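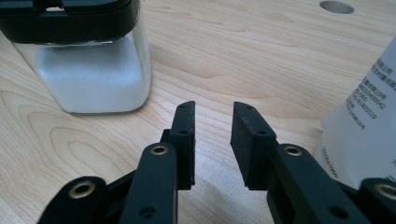

Black gripper fingers and a light wooden tabletop

8/28/24 | 3 min read

Juvau has started taking orders for the Bolix, a battery on a keyring that it says will "end the dead phone for good". It costs £30, weighs 26 grams without the split ring, and should be posted to the first buyers in September. We've heard this kind of promise before, and the details so far don't do much to back it up.

The pitch is simple enough. You carry the Bolix with your keys, and when your phone runs low you flip out a short USB-C plug and push it in. A small light tells you when it's working. There's no cable to lose, and the plug folds flat into the side when you're done with it. Juvau says the case will shrug off coins, rain and the odd drop on the pavement, though it gives no water resistance rating and no height for the drop.

It also leaves out the battery's capacity. The order page talks about "up to a full evening" of extra use, with a tiny star next to it, and the star leads to a note saying results depend on the phone, the weather and what you're doing. An evening of what? A phone sitting in a coat pocket can get through an evening on very little. One running maps and video needs a good deal more, and at 26 grams for the battery, the case, the plug and the electronics, there can't be much room in there for the part that matters.

We asked Juvau for a figure in milliamp hours. The reply said the company prefers to talk about "moments, not numbers" and that a full specification will be printed on the box. You will therefore be able to find out what you have bought once you've bought it.
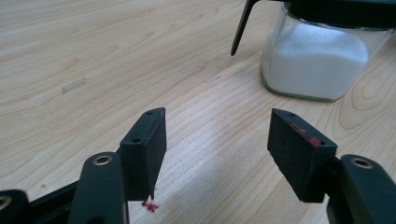 The company is happier with numbers when they suit it. It says 907 people tried early versions of the Bolix and that most of them would recommend it to a friend. It doesn't say how long they had it, whether they paid for it, or how many make up "most". Nor does it say which phones they used, and a thick phone case could be a real problem for a plug this short. None of the photos on the order page show the thing plugged into a phone in a case.

Charging the Bolix itself takes a separate lead, and the lead isn't in the box. Juvau sells one. Any USB-C lead should do the same job, so check the drawer before adding it to your basket, where it is ticked by default.

If the name Juvau rings a bell, it may be from the Antwi, the clip-on phone light it brought out last year. That was also due in September. It reached shops well after Christmas and was in the bargain bin at Hiladley, the high street gadget chain, before the spring was out. Hiladley told us it has no plans to stock the Bolix at launch and will "see how it goes".

To be fair to Juvau, the basic idea is a decent one. Plenty of people would put up with a small lump on their keys for enough power to call a taxi or show a train ticket. If the maker had said that and left it there, we'd have fewer complaints. The folding plug looks neat, and the battery comes in three colours, one of which is a fairly cheerful green.

But £30 is a lot for a top-up of unknown size. Ordinary pocket power banks cost less than that and have their capacity printed on the front. They're bulkier, and you do need to bring a cable.

Orders placed now can be cancelled free of charge until the parcel is sent. After that, buyers pay the return postage.

We use cookies to remember your settings and measure visits. Accept all | Manage choices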